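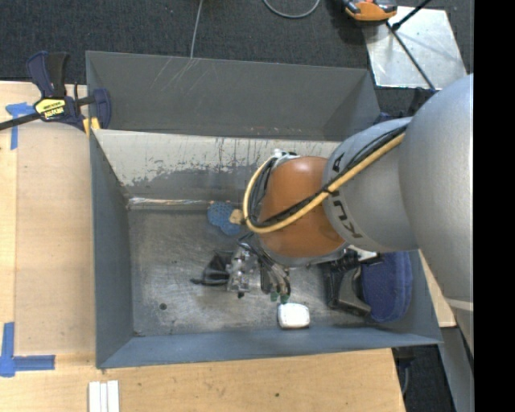
Print this article | E-mail to a friend

In Defense of the Long Goodbye

By Yakubu Edet

My aunt could not leave a house in less than 45 minutes. I mean this as praise, though it took me most of my life to get there. She would announce that she was going, and everyone would nod, and she would stay in her chair. Then she would stand. Then somebody would bring up a wedding, or a knee, and she would tell the whole story of the wedding or the knee with her purse on her arm and one shoe on. By the time she reached the porch the food had been put away and the good lamp turned off, and there would be a second conversation out there, often better than the first one. The car window would come down for the third.

As a boy I considered this a form of punishment. I stood by the door in my coat and sweated. I had been told to get my coat, and I had gotten it, and I believed, as children do, that instructions were connected to events.

I bring her up now on account of a dinner I went to in May, at which I was one of nine guests, and at which I looked up from my dessert to find that we had become six. Three people had gone. They hadn't been called away and they weren't ill. They had simply evaporated between the salad and the pie. When I asked the hostess where they were, she said, quite cheerfully, that they must have slipped out, in the tone you would use to say the cat must be upstairs.

Slipping out is respectable now. I have seen it recommended in print as a kindness. The thinking goes that a goodbye breaks up the party, puts the host to trouble, and forces a lot of people to stand up and feel around for their napkins. Far more considerate to vanish. You can send a text from the car with a little picture of a pair of hands in it. The host reads this the next morning while scraping a pan, and feels, I suppose, thanked.

I've tried it. I am not a saint of the front hall. I once left a retirement party by way of a kitchen, two service corridors and a loading dock, and came out beside a dumpster feeling like a man who had gotten away with something. I had. What I had gotten away with was saying a few decent words to a woman I had worked beside for 18 years. I wrote her a card later. It was a good card. She was kind about it, and I have felt bad every time I smell cardboard.

The case against the long goodbye is easy to make, and I'll make it, to show that I can. It wastes time. It lets the heat out. It is hard on anyone with a babysitter, a bad back or a bus to catch. It has a way of trapping the one shy person at the party between two big talkers and an umbrella stand. There is also the matter of the false ending, where you say goodbye with real feeling, hug all round, and then discover that you have parked in the same direction as the person you just hugged, and the two of you must walk four blocks together with nothing left in the tank. I know a man who will pretend to have forgotten his hat to get out of this. He doesn't own a hat.

All true. I still think we've made a bad trade.

Consider what gets said at doors. In my experience people will sit on a sofa for three hours discussing the price of eggs and the shortcomings of a nephew, and then, with one hand on the knob, mention that they have found a lump, or are thinking of selling the house, or never liked their job, not for one day of it. Doctors know about this. Every doctor I've asked tells me that the real complaint comes out when the patient is already standing. You need to be half gone to say certain things. The exit is right there. If it goes badly you can use it.

My brother told me he was getting divorced through the window of a moving car. It was moving at the speed of a person walking, that person being me, since I was seeing him off down the drive and hadn't finished what I was saying about gutters. He said it, I stopped, he braked, and we were out there until the streetlights came on. He had been in my kitchen since noon. If I'd waved from the window and gone back to the dishes I'd have heard it from our mother, and she would have told it wrong.

A phone call used to have a door in it, too. You had to wind the thing down. There was the "well," and the "anyway," and the "I should let you go," a lovely piece of cheek that made your own boredom sound like a gift to the other fellow. Then came the last bit of news, thrown in after the "I should let you go," and that was generally the reason for the call. Now the calls have become messages and the messages never end, so they never have an ending. They stop. I have a thread with my oldest friend that has been going for years and contains no hello and no goodbye. It reads like one long remark made by two people in separate rooms. I value it. I couldn't tell you a single thing in it that was hard to say.

Business has noticed that we don't like goodbyes and has drawn its own conclusions. You can't leave a business at all. I spent part of a morning recently trying to give up a subscription to Pullent, a service that mails you socks. I had enough socks. I had, frankly, the socks of a much larger family. At each step I was asked whether I was sure, and then whether I might like fewer socks, and then whether I'd care to share what had gone wrong between us. I finally reached a page with a drawing of a sad sock on it. My friends leave without a word and my hosiery begs me to stay. I submit that something has been wired up backward.

My bank was no better. Trustel has closed the branch where I used to stand in line, and the teller there, who had known me for years and had strong opinions about my signature, was gone before I heard a thing about it. The notice on the door said they were "transitioning." I went home and was annoyed all afternoon. I would have liked to shake her hand. I'd have been terrible at it, and said something about the weather, and she would have said something about my signature, and it would have been done properly.

There is a diner in my neighborhood called Bako that understands all this. When you get up to pay, the owner asks where you are going. He asks everyone. It's none of his business and he doesn't write it down. But you find yourself telling him, and then he has a view on it, usually low, and by the time you have defended your trip to the dentist the next customer has joined in on his side. I have been late to several things because of this man. I can't remember now what most of them were.

People who hate long goodbyes tell me they are efficient people, and I believe them. I only wonder what they're doing with the minutes. I've had a good look at what I did with mine, during the years when I was a great slipper-out of parties, and the answer is that I went home and sat on the edge of the bed with one sock off, reading about a ferry accident in a country I couldn't find on a map. I was never once in a hurry to get to anything. I was in a hurry to not be standing in a hallway being looked at fondly. It is an uncomfortable thing, being looked at fondly, and I understand why people go out through the kitchen.

I'm not asking for much. I don't want laws. I would like people to come and find me before they go, even if I'm in the middle of a story, even if I'm in the middle of a good one. I would like them to say that they are leaving and then fail to. Let them stand there with their keys out. Let them say "anyway" two or three times. If they've got a lump or a divorce, let them get it out on the porch where I can hear it, and if all they have is a wedding and a knee, I'll take those.

The last time I saw my aunt was at her place in Nendumero, at the end of a visit that had run long, as they did. I had a plane to catch and I had told her so at breakfast. She got me as far as the gate and held on to my sleeve, and told me about a neighbor's boy who had built a goat shed facing the wrong way. It was a very full account. The driver turned his engine off. I remember looking at my watch over her shoulder, and I remember that she saw me do it and went right on to the part about the goats.

I made the plane. I had an hour to spare, and I spent it in a plastic chair next to a machine that sold crackers.

Print this article | E-mail to a friend

More from Opinion
Whose Turn Is It to Buy the Milk
The Casserole as a Threat
I Was Told There Would Be Parking
Your Neighbor's Wind Chimes and You
A Few Words Against Brunch

Get our opinion columns in your inbox every week. Enter your e-mail address to sign up. You can unsubscribe at any time.

This site uses cookies to remember your preferences and to measure how our pages are read. By continuing to browse you accept their use. Accept | Manage settings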